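Fenville Vehicle Workshop
Notebook, brakes and hydraulics bench
December 2019
Entry by: Zuzanna Kurek
Present: Darragh Lenihan, Ovidiu Neagu

Subject: brake fluid condition on the Suniveo delivery vans, second round of sampling.

The first round, completed in August, covered the reservoirs only. It was agreed afterward that reservoir samples alone do not give a fair picture of the fluid at the calipers, where most of the heat is. For this round, fluid was drawn at the reservoir and at the left rear bleed screw on each van. All 16 vans were sampled. Bottles were filled to the neck, capped at once and labeled before the next van was brought in.

Test strips for copper were read at the bench by Mr. Lenihan and read again by me without sight of his figures. We differed on one van and repeated the strip. Water content was taken with the boiling point tester, which was checked against fresh fluid from a sealed can at the start and end of the work.

Results. 4 vans fell below the workshop limit at the caliper. Of these, only one had also failed at the reservoir. The caliper samples were darker throughout, and two carried fine black matter that settled overnight. Mr. Neagu considers this to be seal wear. I have recorded it as unconfirmed until the cylinders are opened. 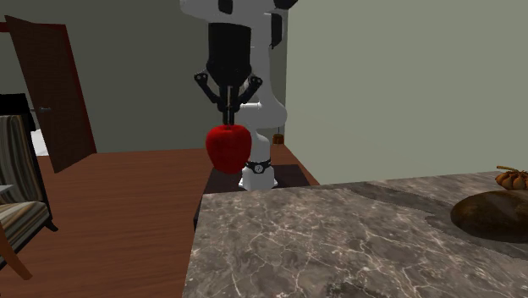 Simulated arm holding an apple in its gripper.

The van with the poorest result had traveled 1,332 miles since its last recorded fluid change. That distance is too short to account for the reading. The service card shows the change but gives no can number, and the initials are not legible. Ms. Grecu has been asked to go through the parts book for the same period and establish which can was opened. Until she has replied, no further fluid is to be used from the open cans on the lower shelf.

Bleeding of the failed vans began after the midday break. The pressure bleeder lost pressure at the cap adapter on the first van, and the work was stopped. A new gasket was fitted and the adapter held for the full test period. Bleed screws on the second van were seized. Penetrating oil applied, left to stand. Do not force them.

Torque for the bleed screws is to be taken from the maker's sheet in the Trila binder. The figure penciled on the cabinet door belongs to an older model and has been struck out.

Outstanding:
Reply from R. Grecu on can numbers.
Rear cylinders on the poorest van to be opened and seals kept for inspection.
Two bleed screws to be ordered, T. Rosenthal to approve.
Waste fluid drum is 80 percent full, collection to be arranged.

Copy to T. Rosenthal.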